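Girach kitchen set, simulated tasks
Pre-release inspection checklist, with reviewer comments
Checked 10/30/22

Scope: the claim that a policy trained only in the Kiner simulator can clear and load a sink well enough to stand in for tests on the real arm. Marks are OK, NOT OK or OPEN.

1. Scene files load without errors
OK. All 14 layouts open. One gave a warning about a missing texture and then loaded anyway.

2. Objects start at rest
OPEN. Things placed in basins are dropped in from a small height. I'd like to see the settling time written down. The draft says "brief".

3. Contact settings recorded
NOT OK. Friction values are listed for the counters and not for the sinks. The results table leans on the sink tasks, so this one matters.

4. Success rule stated before the runs
NOT OK. The rule in the May notes asks for the object to be released and still. The rule in the draft asks only for it to be inside a region. Pick one – and rerun if it's the looser one that was used.

5. Random seeds fixed and shared
OK. 3 seeds per task. I think that's thin for the size of gain being claimed, but they are shared.

6. Failed runs kept
OPEN. The folder for the Climden baseline holds 52 runs and the log lists 11 failures. Only the successful ones have video. Please add the rest.

7. Baseline given the same tuning time
NOT OK. The Vida method got a full sweep over learning rates. The baseline got its default settings. I don't accept the comparison as it stands.

8. Collision limits active
OPEN. Joint limits are on. The force limit at the wrist is set so high that I doubt it would ever trip. A real arm pushing that hard on crockery would be stopped by its own controller.

9. Start states inspected by eye
OK for the sink layouts. In one, a green bottle with a yellow cap stands upright on a white plate in the basin, left of the drain. Fine as a start state, but the write-up should say whether tipping the bottle counts as a failure.

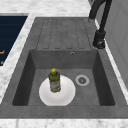

Does a high score in simulation tell us the policy will work on the real arm?
Only if the two scores have been shown to move together, and the draft has no real runs to compare against.

10. Wording of claims matches the evidence
NOT OK. "Ready for household use" has to go. "Transfers" has to go as well until there is something on hardware to back it up.

Result: hold. Items 3, 4, 7 and 10 need fixing before release. Items 2, 6 and 8 can be closed by sending me the files.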